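The parcels started going missing in Geddes in November. At first people blamed the carriers. A box marked as delivered at noon would be gone by the time anyone got home, and the delivery company would send a form to fill out and, sometimes, a refund.

By spring the town's police had 112 reports on file, nearly all of them from the streets between the Cerden River and the old rail line.

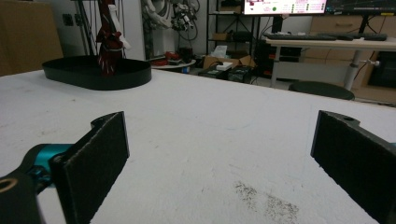 Kristóf Bozsik

22 July 2019

Arif Ismail lost three packages in five weeks. The first was a pair of work boots. The second was medicine for his mother, and that was the one that made him angry. He went to the station on Warkero Street to report it in person and was told to use the website.

"I said I'd wait," he told me. He waited two hours and spoke to a sergeant, who took down the details and gave him a case number.

Package theft is hard to investigate. The value of each item is usually low, the thief is on the porch for a few seconds, and there is rarely a witness. Of the 112 reports in Geddes, 47 came with home security video. Most of it showed a person in a hood, from above, at night.
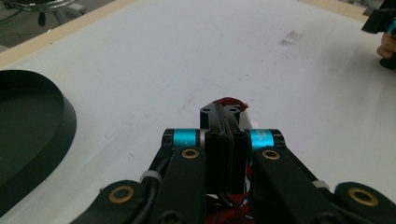 What changed in April was that a patrol officer began putting the reports on a paper map. She marked the time of each theft as well as the address. The thefts followed the afternoon delivery route, starting near the school and ending by the river, usually less than half an hour behind the truck.

Police followed the truck in an unmarked car for nine days. On the tenth they stopped a gray sedan on Cerport Avenue. In the trunk, according to the arrest report, were 14 unopened boxes addressed to people on six different streets. The driver, a 34-year-old man from outside the county, was charged with larceny and possession of stolen property. He has pleaded not guilty. 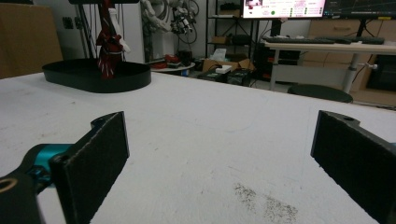
A search of a rented storage unit turned up more. Officers listed 896 items, from phone chargers to a child's car seat, and put the resale value at $3,849 for the electronics alone. Many had been taken out of their packaging, so matching them to their owners has been slow. The department set up a table in the station lobby for two evenings so residents could look through the list. Ismail found his boots on it. The medicine was not there.

Reports have dropped since the arrest – the department took four in June – but they have not stopped. Some residents now send everything to work or to the pickup counter at the grocery store.

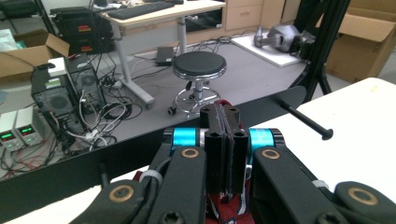 One woman on Warkero Street said she had given up on that after a month, as the counter closes at six and she gets off the bus at ten past. She has her boxes left with a neighbor instead, and takes in his when he travels.

The next court date has not been set. Ismail says he plans to be there when it is.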